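**September, demo collection notes, posted as I go** 🧵

1/
OK, I've been promising this thread for ages. We're teaching a robot hand to work the controls on electrical cabinets, and the part I love most is the part people skip over: getting the examples. So that's what you're getting. Lots of posts about knobs!

2/
Quick setup for anyone new. A person drives the hand, the system records what the cameras see and what the joints do, and each recording becomes one demonstration. We train on a big pile of them. Our pile stands at 2771 as of this morning, and I've watched more of them than is healthy.

3/
The project is called Willero, we're in a shared workshop in Ginville, and the team is small enough to eat lunch at one table. Noura Sabbagh does most of the driving. She's very, very good — she can land two fingers on a selector knob first try while talking about her garden.

4/
That's a problem, by the way. If every demo is a perfect straight reach, the model never sees how to get out of trouble. It drifts a little to the left, finds itself somewhere Noura has never been, and freezes up.

5/
So we started recording recoveries on purpose. Start the hand too low. Start it turned a bit the wrong way. Come in late, back off, try again. We have 647 of those now and they're my favorite files on the whole drive.

6/
The first model trained with them in the mix was SO much nicer to watch. It missed the knob, backed up, came in again. I may have yelled. Ghassan came in from the hall to check on me.

7/
Things I'd tell myself at the start:

- write the task sentence before you record ("turn the left selector"), never after
- keep the failed ones, but tag them
- change the starting pose every single time
- stop when the driver gets bored, the data gets bored too

8/
On tagging: Ghassan Srour and I each labeled the same 92 clips without talking to each other, then compared. We disagreed the most on where a grasp begins. He says first touch. I say when the fingers stop moving relative to the knob. We went with his, it's easier to mark the same way twice (grr).

9/
Someone asked why cabinets and not cups or towels. I like cabinets! Knobs, buttons, latches and levers all within reach of each other, and lots of things that look alike and do different jobs. A green button and a green lamp are a great test of whether the model is paying attention to what you asked for.

10/
Lamps are also sneaky. Early on our model learned to go for the knob only when one certain lamp was lit, as that's how it happened to be in nearly all the demos. Maysoun Haddad spotted it from a plot in maybe ten seconds. Now we shuffle which lamps are on between batches.

11/
Selector work from our double cabinet, one with the hand on the left door's white knob and one with the hand lower down, by the warning sign: 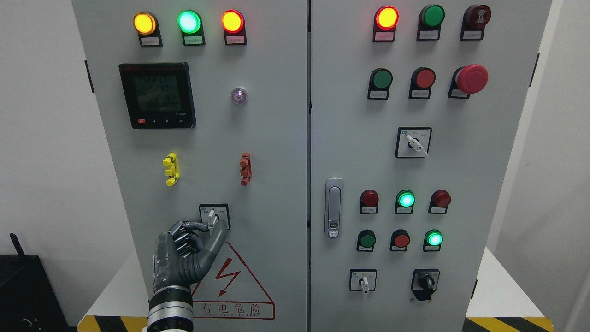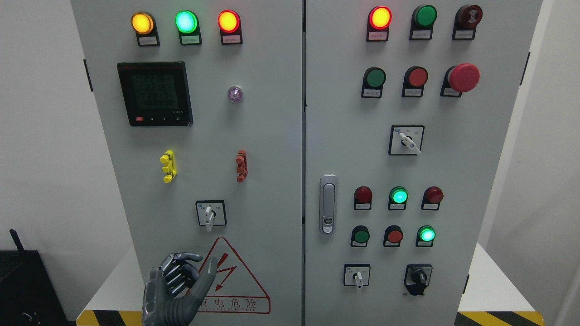

12/
Next up is the boring-but-good stuff. Each demo gets cut so there's a short still bit at the front, then the reach, the grip, the turn, the release. The release matters more than I expected. We used to stop recording as soon as the knob had turned, and the model simply never let go. It would hold on forever, very politely.

13/
Re-recording all of that took us most of a week. Noura did the mornings, Spyros Zupan did the afternoons, and you can tell them apart in the data right away. Spyros comes in slow and wide. Noura goes straight there. Having both has been great for the model, so if you've got only one driver, go find a second!

14/
Storage question from the replies: yes, we keep the raw camera streams. Yes, it's a lot of disk. I've gone back to them twice already for things we hadn't thought to save, so I'm not deleting a thing.

15/
What still doesn't work well: small levers. The thumb lands fine, but the turn stops short and the model seems happy with it. My guess is that our demos let go too early on those. Nour Daher thinks it's the wrist angle. We're going to record a batch each way and find out.

16/
If you collect this kind of data I'd love to know how you mark the start of a grasp, and whether you tag retries as one demo or two. We do one. Ghassan wants two. Please take my side.

17/
Back to the levers now, Noura's already in the chair. Will post the two batches side by side when they're trained.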